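Support > Tickets > Billing and Mail

Tickets Status Downloads Sign out

Search all tickets Go

Brilico Newsletter: duplicate sends
Status: Open, again

9:10 Indon list has 1,820 subscribers. Last night's send went to 2,000 addresses, which is generous of it.

9:40 Export checked. Old Grurero contacts were merged back in during the January import – unsubscribed people included. They have noticed.

10:15 Removed the Grurero segment. Test send to 500 addresses stalled at 9. Restarted queue.

11:05 Queue fine. Bright template now drops its footer. Put it back by hand and saved twice.

11:30 Gallery block in draft loads at last, all three pictures:

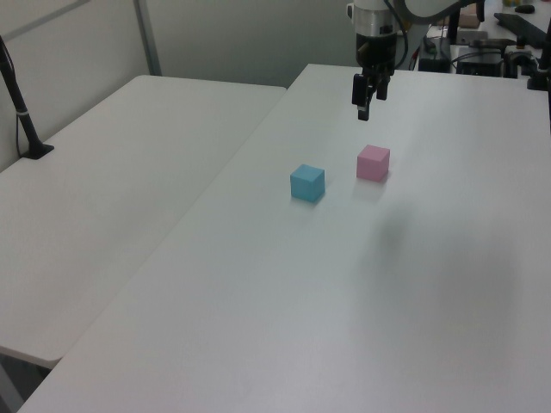
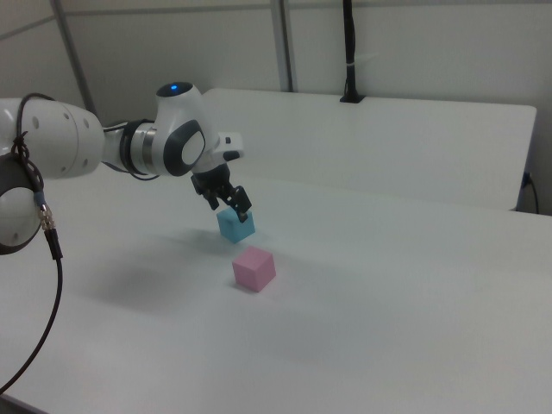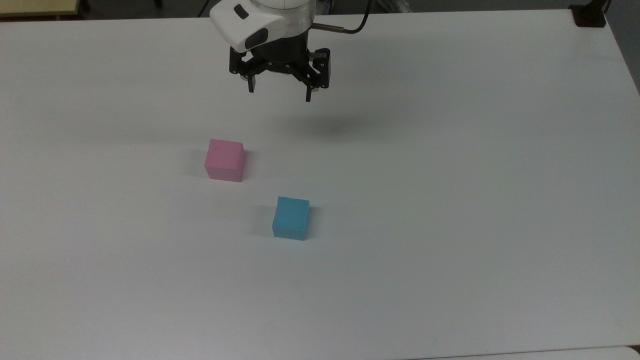
Gallery block: the white table, three views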